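Keeping a pile of bookmarks usable

I have been saving web links since I got my first home computer, and by March they had reached 457 in one folder with no order to them. Some were recipes, some were repair guides for a washing machine I no longer own, and a good many went nowhere. Cleaning them up took three evenings. These are the steps I used, with a few things I would do differently.

Export before you touch anything

Every common browser can save its bookmarks as a single file. Look in the bookmark manager for the word Export. Put the file on a USB stick or in another folder and leave it alone. If you delete the wrong folder at ten at night you can import the file and start again.

Clear out the dead ones first

Open links in batches of ten or so. More than that and an older laptop slows to a crawl. Close and delete anything that comes up as an error, a parked domain or a login page for a service you have left. I lost 60 on the first pass. If a page is gone but you still want what was on it, paste the address into a web archive before you give up. I got back a set of plans for a garden bench that way, minus the last page.

Watch for addresses that have changed hands. The old Wuscombe bread forum now forwards to a shop selling phone cases.

Work at a table

It sounds like a small thing, but I did the first evening on the couch and got through very little. A bare table, the lights on and a notepad for the odd ones made the second evening go twice as fast. 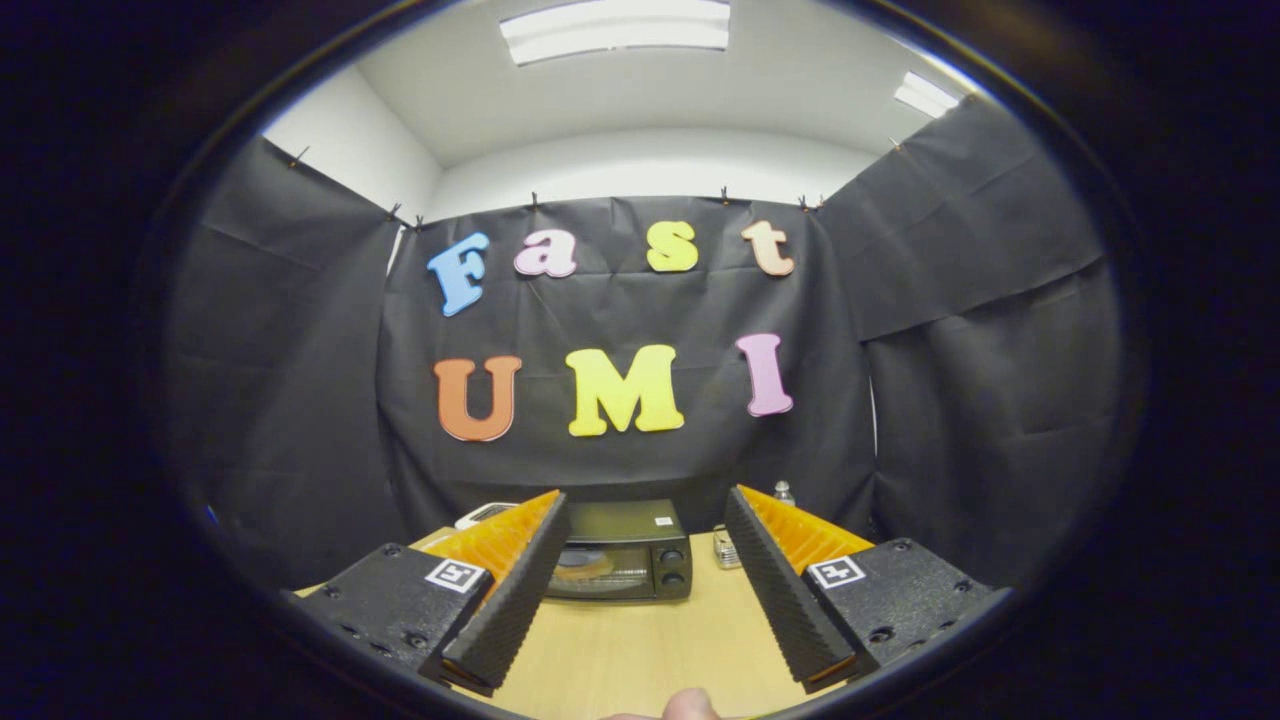

Light-coloured table, black curtains and the ceiling panels switched on.

Sort by what you do with the link

My first try at folders went by subject, and I kept finding links that belonged in two places. What works better for me is:

Use weekly - bank, weather, library catalogue, bin collection days
Look up - conversion charts, stain removal, paint coverage
Read once - articles, deleted after reading
Keep - manuals and anything to do with the house

Read once fills up quickly. Empty it at the end of each month whether you have read it or not.

Rename as you file

Page titles are written for search engines and they make poor labels. "Home | Kermani" tells you nothing a year later. I changed mine to "Kermani - tap washer sizes" and can now find it by typing "tap" in the address bar. Put the useful word near the front, as the bookmarks bar only shows the first few.

Save a copy of anything you rely on

A bookmark is only a pointer. For manuals and favourite recipes, print the page to PDF and keep it in a folder with the same name as the bookmark folder. Check the PDF before you close the page. Recipe sites in particular tend to print the comments and leave out the oven temperature.

Duplicates

Sort the list by address and the doubles sit next to each other. Ignore anything after a question mark in the address - it is usually tracking, and the page nearly always loads without it. Test the short version, then keep that one.

I finished with 247 links. The exported file is still on the stick, in the drawer with the spare fuses.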